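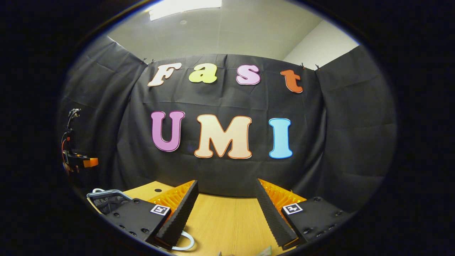
Coloured cut-out letters on a black fabric backdrop.

Delwyn Paewai has coordinated the printable stationery collection at Wonar since the service was established. The collection now holds 1820 templates, among them weekly planners, chore charts and reading logs, all of them available free of charge as PDF files.

"Our users are largely teachers and parents," Ms Paewai said. "They require a page that prints correctly the first time, on the paper they already have."

The most frequent enquiry concerns scaling. Ms Paewai advises users to select 100 per cent in the print dialogue and to leave the "fit to page" option unticked, particularly for the Pendis planner, whose ruled lines are spaced to suit a child's handwriting.

Layout is the responsibility of Gøran Strömberg, who joined the service in March.

"A margin that looks generous on the screen may be lost on a home printer," he said. "We test every sheet on 2 machines before it is released, and in greyscale as well as colour."
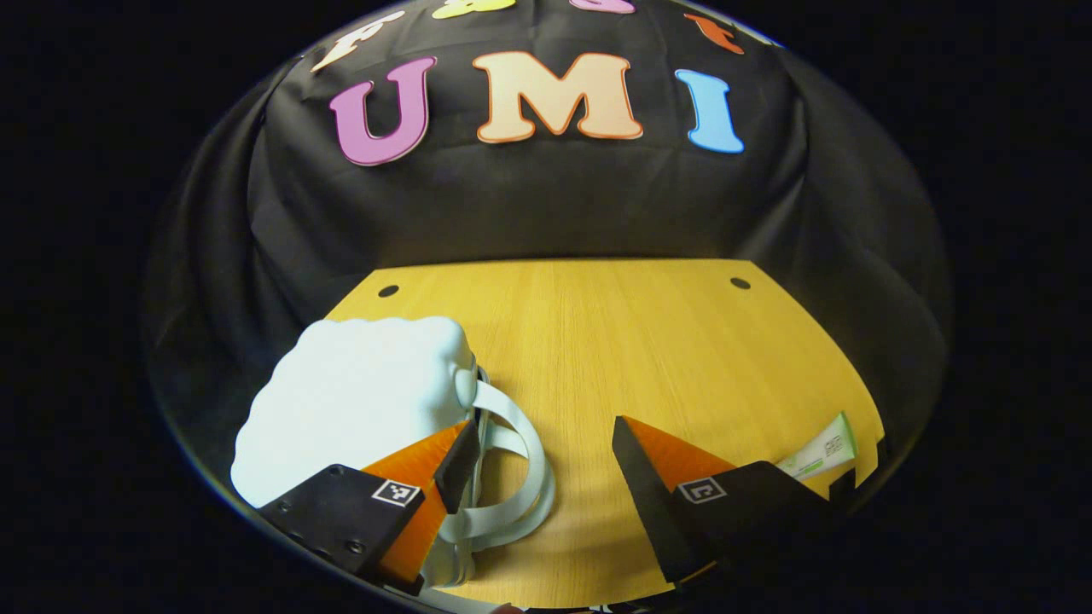 The letters "UMI" in pink, peach and light blue.

Mr Strömberg is currently revising the Esposito range of household budget sheets, which will be offered in portrait and landscape orientation. Templates may be copied for classroom use. Resale is not permitted.

Requests for new designs are reviewed each Monday.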